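Sheet feeder on Pitby label printer skews after the first few pages

Posted by Fergal Duggan in Office Hardware – 3 replies – 239 views

I have a Pitby desktop label printer that takes letter-size label sheets from a rear tray. The first sheet prints square.
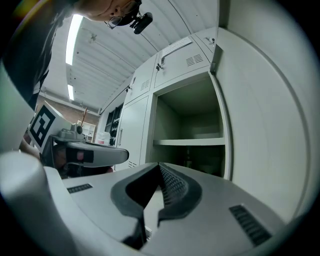 By the fourth or fifth sheet the print has drifted to the left at the top and to the right at the bottom, so the whole page is rotated slightly. I measured 8 mm of error across the long edge on the worst one. Plain paper does not do this, only label stock. I have cleaned the pickup roller with a damp lint-free cloth, reinstalled the driver and run the alignment page twice. The batch I need to finish is 121 sheets. Is this a roller problem or a stock problem?

Brennan_T
Probably both. Label stock is heavier and the face is slicker than plain paper, so a slightly glazed roller that still grips plain sheets will slip on one side with labels. Check the following before you buy parts.

Take the stack out and fan it. Label sheets tend to stick at the edges where a little adhesive has crept out. Load no more than 13 sheets at a time. With a full tray the weight pushes the lower sheets against the separation pad and the feed becomes uneven.

Set the side guides so they touch the stack without bending it. If there is a gap on one side, the sheet turns as it enters.

In the driver, change the media type to Labels or Heavy. On most printers this slows the feed, and skew usually drops with it. The alignment page only corrects the position of the print – it does nothing about a sheet that goes in crooked.

If the skew is still there, look at the roller under a lamp. A shiny band on one end means it is worn and should be replaced together with the separation pad.

mkl77
had the same thing, bought a new printer

Proditz
Brennan_T has most of it. I would add that the direction of the skew tells you which side is slipping. The side that grips less lags behind, so mark the leading edge of a sheet with a pencil, stop the feed halfway by opening the cover, and see which corner is behind. Clean that end of the roller again and rerun the test.

Also check the storage of the stock. Sheets left out of the wrapper curl toward the liner, and a curled corner catches on the guide. Keep them flat and sealed, and let them sit in the room overnight before printing. I had one pack of Turnell sheets that fed badly on Monday and fine the next morning with no other change.

Do not run a partly used sheet through a second time. A label that peels inside the printer wraps around the roller, and getting it off means removing the rear cover.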